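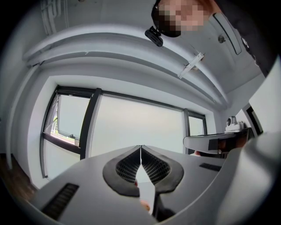 Nurnico is hiring five part-time bench workers for its sorting and packing room at 526 Pollico Avenue. The work is done by hand, standing up, with small light items. No experience is needed. Training is paid at the same rate as regular hours.

## The work

Most of what comes through the room is small enough to hold between a finger and thumb: cards, sheets, flat inserts, caps, round plastic parts. They arrive mixed in bulk cartons. You take out one item at a time, look at both sides, and put it in the right tray. Items with a bent corner, a crack or a mark go in the reject tray. When a tray is full, you bag the contents, label the bag and start another.

Some orders are kits. A kit has a card, a printed sheet and two or more parts, and the order sheet shows what goes in first. We currently pack kits for Assefa, which sells craft supplies to schools, and the Fivow order starts in October. The Fivow parts are smaller than the Assefa ones and have to be handled by the rim so the face stays clean.

You will be leaning forward over your work for a good part of the shift. Benches can be raised or lowered, and we ask people to set theirs before they start. There is a short break every hour in addition to lunch.

## Hours and pay

- Day shift starts at 9 a.m. and ends at 2:30 p.m., with a half-hour unpaid lunch.
- You choose three, four or five days a week. Everyone works Monday, when the bulk cartons are delivered.
- Pay is hourly, the same for all five openings, and goes out every second week by direct deposit. The rate is printed on the application form.
- Hours are steady through the end of the Fivow order. After that we expect to keep at least two people on permanently. Tell us if you only want seasonal work, as that is fine too.

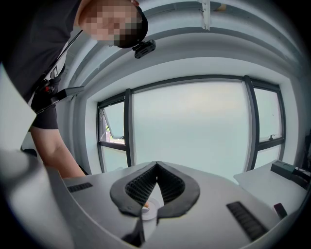
## What to wear

Plain dark clothes, please. A short-sleeved T-shirt is best, and long sleeves must be pushed above the elbow. Tie back hair that falls past the shoulder. Rings and bracelets come off at the bench and can be left in your locker. Closed shoes are required. Gloves are supplied for the orders that call for them, in sizes small to extra large.

Hand cream leaves marks on the printed sheets, so use it after the shift.

## Who we are looking for

You should be able to

- pick up thin, flat items without bending them
- tell apart parts that are close in size and color (glasses and contacts are fine)
- stand for up to two hours at a time, or tell us if you need a stool
- read a one-page order sheet in English
- lift a carton of around 9 pounds to bench height

Speed matters less in the first month. After that we look at how many bags come back with a mistake in them, and we go over those with you at your bench.

Applicants must be 18 or older and allowed to work in the United States. We do not ask for a résumé. If you have done sewing, model building, electronics, pharmacy work or anything else with small pieces, write that on the form.

## How to apply

Forms are at the front desk on weekdays until 4 p.m. Fill one out there or take it home. You will be asked to come back for a half-hour tryout, which is paid, where you sort one tray and pack one kit. Bring a photo ID.

Questions about the shifts or the tryout go to Nuria Dinsa, room supervisor. Ask for her at the desk or leave a note with your phone number and she will call back in the afternoon. The side entrance has a ramp, and the bell there rings in the packing room.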